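Skip to content | Home | Datasets | Docs | Community | Sign in

We use cookies to remember your settings and count visits. Accept all | Manage choices

# Zodimley Tabletop: books, bottles and shared tables

Welcome! Zodimley Tabletop is a small collection of pictures and notes about the ordinary stuff that ends up on big shared tables: hardcovers, paperbacks, drink bottles, pens, mugs, chargers, the lot. We love this material. A shared table changes all day long, and the same book can look completely different depending on whether it's lying flat near the edge or leaning on a stack at the far end.

This card covers the Lotham part of the collection. The Sendavora part has its own card, with kitchen counters and sideboards (also great, go look!).

## What's inside

- 50 table setups, each with a short written note
- 7 object groups: books, bottles, cups, stationery, bags, cables, other
- 2 note styles, "short" and "full"
- A plain text word list, so that a "bottle" is a bottle in every note

Every setup starts with a table and whatever is on it. Some are crowded. Others have only a couple of objects on a wide white top, and those turned out to be our favorites to write about, since you can really look at one thing at a time.

## The objects

Books are the heart of the Lotham part. We went for hardcovers wherever we could, because they keep their shape and the covers are fun to describe. Plain cloth, glossy paper, little stamped emblems, spines with too much text on them... it all goes in. If a title can be read, the full note gives it. If it can't, the note sticks to color, size and any mark on the cover, and nobody guesses. 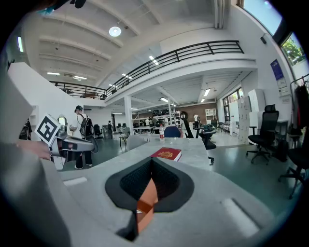
*Red hardcover with gold emblem, lying flat near the table edge; small bottle farther back.*

Bottles come second. They're small, they're everywhere, and they are a surprisingly good test of a note writer's patience. Body color goes first in the note, then the cap or label, then where it stands. When it's hard to tell a cap from a label, write "label or cap" and move on. We'd much rather have that than a confident mistake!

Chairs count as furniture and go on a separate line. You'll see office chairs, plain chairs, and plenty of chairs where only the back shows over the table. Write down the part you can see. A blue chair back is a "blue chair back", even if you're dying to fill in the legs.

People in the room get at most a line in the full note (clothing and where they are standing, nothing else) and are left out of the short one.

## How notes are written

A short note is one sentence on the main object. A full note runs up to 18 lines and goes from the near edge of the table to the back of the room. A typical short note:

 red hardcover book, small gold emblem, flat, near edge of white table

And the furniture line from a full note:

 black office chair, tall curved back, wheels visible under tabletop

Lowercase, commas, no period at the end. Positions are always from the viewer's side, so "near" means near you. The word list began life as the Lazaridis list, which we had been using for shelf inventories, and we kept its spelling rules and threw out most of the shelf words. A few still hang around ("bookend" has never once been used here, but we like it).

## Good uses

Writing practice, object naming, comparing short and full descriptions, classroom exercises about where things are. It's also nice for anyone designing a shared workspace who wants to see what tables look like on an ordinary day, with the bags and chairs left where they are.

## Known gaps

Cups are thin on the ground in Lotham, and cables are nearly always black. White tabletops are heavily overrepresented, so please don't draw conclusions about tables in general! Far-off objects, such as things on shelving at the rear of a room, get very brief mentions and sometimes none.

Colors were judged by eye. Orange, copper and brown get mixed up in the notes, and we're still cleaning those.

## Changes

- September: split "bags" from "other", fixed the note order in the full style
- Earlier: first release of the Lotham part, short notes only

## Contributing

Found a note that calls a paperback a hardcover? Wonderful, open an issue and quote the line. New notes are welcome too, one setup per pull request, and please run the word list check first. It's in the tools folder and takes a few seconds.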